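Zutbridge publishes code of practice for robots working in furnished rooms

For release 5th June

Zutbridge has published a code of practice for firms that test and run robot arms in homes, show flats and other furnished rooms. The code is free to download and comes into use straight away at the test rooms run by Zutbridge and its two partners, Hevwood and Kellico.

The code covers robots fitted with a gripper that work close to soft furniture, curtains, cupboards and everyday household objects. It sets out how a room should be prepared, how fast an arm may move near people and near furniture, what has to be checked before each session, and what has to be written down afterwards. It also has a chapter on cameras and household privacy.

Most of the written guidance used by the three firms until now came from factory work, where the robot stays behind a guard and the parts it handles are hard and always the same shape. A living room is different. Cushions give way when pressed, fabric can catch, and people expect to walk in and sit down. Zutbridge began drafting the code after its own staff found that each site had built up its own set of house rules, and that some of these rules did not agree.

The drafting drew on the session records of all three firms. Zutbridge reviewed 3,030 records in total and sorted them by the type of surface the robot was working on. Soft seating came up more often than any other type, and it has the longest chapter in the code as a result.

The soft seating chapter asks operators to treat the front edge of a seat cushion as a separate zone from the flat part of the seat. The edge is rounded and moves when touched, so a height measured on the flat part cannot be relied on there. Operators must set the contact height again each time the arm moves from one cushion to the next, even where the cushions are from the same sofa. Loose covers, throws and tassels are to be removed or pinned before the session starts.

Gripper fingers get their own section. Before any work on fabric, the operator must run a gloved hand along each finger and look for burrs, chipped edges and raised fasteners. Fingers with cutouts need a second look at the inside edges, where threads are most likely to snag. Approach to a fabric surface is to be made slowly and with a pause above the surface, and the operator must confirm the position before contact is allowed.
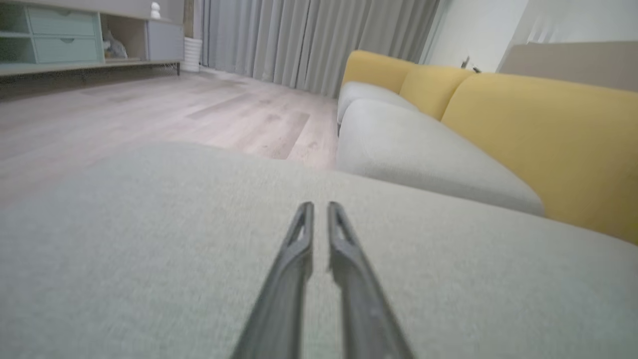 Gripper fingers just above the light grey seat of a sofa with yellow back cushions.

Room preparation is covered in a checklist that fits on one side of paper. The main points are:

The working area is marked on the room plan, including the space behind and beside the furniture.
Long curtains within reach of the arm are tied back or the reach is limited in software.
Cables on or behind furniture are traced to both ends and secured.
Small ornaments within reach are either moved or listed as part of the task.
Cupboard doors and drawers are closed unless the task needs them open.
The stop button is tested by the person who will be holding it.

The code says that a room should otherwise be left as it would normally be used. Several early drafts asked for all decoration to be cleared away, but Kellico's test teams pointed out that this gave results which did not carry over to real homes. The final text allows ornaments, vases and other household items to stay in place outside the reach of the arm, provided they are shown on the room plan.

On speed, the code uses two settings. The lower one applies whenever a person is inside the marked area or the gripper is close to fabric. The higher one may be used only when the area is clear and the arm is travelling between tasks. The limits themselves are set out in a table for each class of arm, and firms may choose lower limits but not higher ones. Changing from the lower to the higher setting has to be done by hand - the robot may not do it by itself.

The chapter on cameras applies to any camera mounted on the arm, the wrist or the gripper. A wrist camera sees a good deal of the room as well as the object being handled, and in an occupied home that can include post, photographs and screens. The code requires the operator to agree with the householder in writing which rooms may be recorded, to show the householder what the camera view looks like before the first session, and to keep recordings for no longer than 40 days unless a longer period has been agreed. Where a householder changes their mind, recordings from the home must be deleted and the deletion confirmed in writing.

Hevwood ran the trial of the draft code at its furnished test rooms. The trial took in 800 sessions, with operators filling in the checklist each time and noting any rule they found unclear. Their notes led to shorter wording in the checklist and to a clearer rule on who may restart the arm after a stop. Under the final version, only the person who pressed the stop button may give permission to restart, and only after the cause has been recorded.

Record keeping has been kept short. Each session needs one form giving the room, the task, the fingers fitted, the speed setting, any contact that was not planned, and any damage to furniture or fabric. Marks, pulled threads and dents that do not recover are all counted as damage, however small. Zutbridge will collect the forms from the three firms and use them when the code is revised.

The code does not replace the law on machinery, workplace safety or data protection, and following it does not remove the need for a risk assessment at each site. It does not cover robots that lift or support people, robots used outdoors, or robot vacuum cleaners and similar floor machines. Kitchens are covered only as far as cupboards and worktops, and work near a hot hob is left out of this version.

Training material to go with the code has been prepared by Henare. It is made up of a classroom session, a practical session in a furnished room, and a short assessment in which the operator prepares a room using the checklist and finds the faults that have been set up in it. Operators at the three firms will complete the training before they work in an occupied home under the code. Places will be offered to other firms once this has been done.

Firms outside the group are welcome to use the code without charge and to adapt the checklist to their own rooms. Zutbridge asks that any changes to the speed table or the camera chapter are clearly marked, so that householders and visitors can tell which version is in use. Comments on the text can be sent at any time and will be looked at together when the first revision is drafted.

About Zutbridge

Zutbridge tests robot arms and grippers for household tasks and writes operating procedures for firms that use them.

About the partners

Hevwood runs furnished test rooms for equipment makers. Kellico develops software and test methods for robot handling. Henare provides training for robot operators and site supervisors.

Notes for editors

The full code, the one-page checklist and the session form are available from the Zutbridge website. Printed copies can be supplied on request. Visits to the test rooms can be arranged through the Zutbridge press office, and visitors are asked to allow time for a short safety briefing on arrival.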